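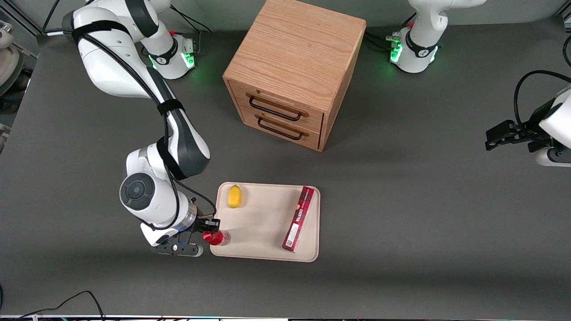
The lemon goes in the kitchen, Triin said, and everything else on that tray goes in the drawers, and then we can stop for lunch.

Harpreet said fine. She had been at it since eight and she would have agreed to most things that ended in lunch.

They were on the last room. Algirdas had lived in the house at Tisville for 44 years and had kept the back room for himself, with the gray table and the little oak cabinet and a radio that got one station. The rest of the house had gone quickly. Beds, pans and coats all had an obvious place to go. The back room was full of things that didn't, and Triin had been putting it off, first by cleaning the oven and then by calling the gas company.

"Does he want the cabinet?" Harpreet asked.

"He wants the cabinet and whatever was on the tray. He said the tray too. He doesn't care about the rest."

"Did he say what goes in which drawer?"

"He said I'd know."

Harpreet looked at the cabinet. It had two drawers, one above the other, with a black handle on each. She pulled the top one open and it was empty except for a rubber band. The bottom one stuck a little and then came out all at once.

"Do you know?" she said.

"No," Triin said.

She picked the lemon up off the tray and smelled it, then put it back. He had bought it himself, the day before the ambulance. The receipt was still on the kitchen counter, a lemon and a loaf of bread, and she had thrown away the bread. He took lemon in hot water in the mornings and had done it as long as she had known him. When she was nine and her mother was working nights at Fledell, he used to make her one too, with so much sugar that it left a layer in the cup. He wasn't her grandfather. He was the man next door who had a key. When her mother died he was the one who showed up with a ladder and cleaned the gutters, and didn't say anything about anything, and went home.

Now he was in a room at Westerberg with one window and a bed that went up and down. It was 21 miles away and she had driven it every day that week. The room had space for one small piece of furniture. The woman at the desk, Marites Panganiban, had written down the measurements for her on the back of a menu. Triin had measured the bookcase, the chair and the nightstand. She had not measured the cabinet until he asked for it.

"What's in the box?" Harpreet said.

"I haven't looked."

"Can I?"

"Go ahead."

Harpreet lifted the dark red box and tried the lid with her thumb. It opened at the end. She tipped it and a folded piece of tissue paper slid out, and then a pen. It was a good one. It had never been filled.

"Somebody gave him this," Harpreet said.

"Raimonds. When he retired from the depot."

"Why didn't he use it?"

"He and Raimonds fell out over a boat."

"What happened?"

"They bought it together and then they didn't agree about it. I don't know. It was before me. It was 2000, I think, or the year after. It was called the Flelleten. It sat in Raimonds's driveway with a tarp on it until somebody bought it for the trailer."

Harpreet wrapped the pen in the tissue and slid it back in. It took her two tries to get the end of the box closed.

"And he kept it on the tray," she said.

"It's always been on the tray."

"So top drawer?"

Triin thought about it. The top drawer was the one he could reach from the bed, if the cabinet stood where she meant to put it, on the window side. His left arm was the good one. The bottom drawer would mean bending, and he wasn't supposed to bend. Whatever went in the bottom drawer would stay there until somebody else got it out for him.

"Leave it a minute," she said. "Do the bottle."

"Is it medicine?"

"I don't think so. It hasn't been medicine for a long time."

It was a little red bottle, clear in the middle, and Harpreet held it up to see what was inside. Sewing machine oil, Triin told her, or that was what he put in it. He oiled the hinges with it. He oiled hers too, without asking, the winter she moved back. She had come home one night in January and the front door had swung open without a sound, and she had stood on the step for a while thinking somebody had broken in.

"They won't let him have oil," Harpreet said.

"Why not?"

"I don't know. It seems like something they wouldn't let you have."

"He's 81. What's he going to do with it?"

"I'm only saying."

Triin took the bottle and put it in the top drawer. It rolled to the back and knocked against the wood. She got a dish towel from the kitchen, folded it over, and laid it in the bottom of the drawer, and put the bottle on that. It stayed where it was.

She put the red box in beside it.

"Both in the top, then," Harpreet said.

"Yes."

"What about the bottom one?"

"He can have it empty. He might want to put something in it."

They carried the cabinet out between them, though one person could have managed. Triin walked backward down the hall. At the front door she had to stop and feel for the step with her foot, and Harpreet waited and didn't tell her to be careful. They set it on the back seat and ran the belt across it. Then Triin went back in for the tray.

The phone rang while she was in the hall. She let it go around five times before she picked up.

It was Raimonds Vaher. He had heard from his daughter. He wanted to know which place it was and whether a person could just go, or had to call first.

"You can just go," Triin said. "Anytime before supper."

"Is he talking?"

"He's talking all right. He complains about the soup."

There was a long stretch with nothing on the line but a dog somewhere behind him.

"Does he need anything?" Raimonds said.

She looked down at the tray. The lemon was still on it. She had picked it up with everything else and forgotten to leave it in the kitchen.

"Ink," she said. "You could bring him some ink - blue, if they have it."

"What does he want ink for?"

"Ask him," she said, and gave him the room number, and he made her say it again while he found something to write on.

Harpreet had the car running. Triin locked the front door, tried it, and got in with the tray on her knees. They had gone as far as the stop sign before either of them remembered lunch.

"There's a place by the bridge," Harpreet said.

"Is it any good?"

"It's all right. They do a grilled cheese."

"Okay," Triin said, and held on to the lemon while they took the turn.

Stories > Short fiction > The Top Drawer

Last updated: Aug 26, 2020

Contact | Copyright, all stories remain with their authors | Back to top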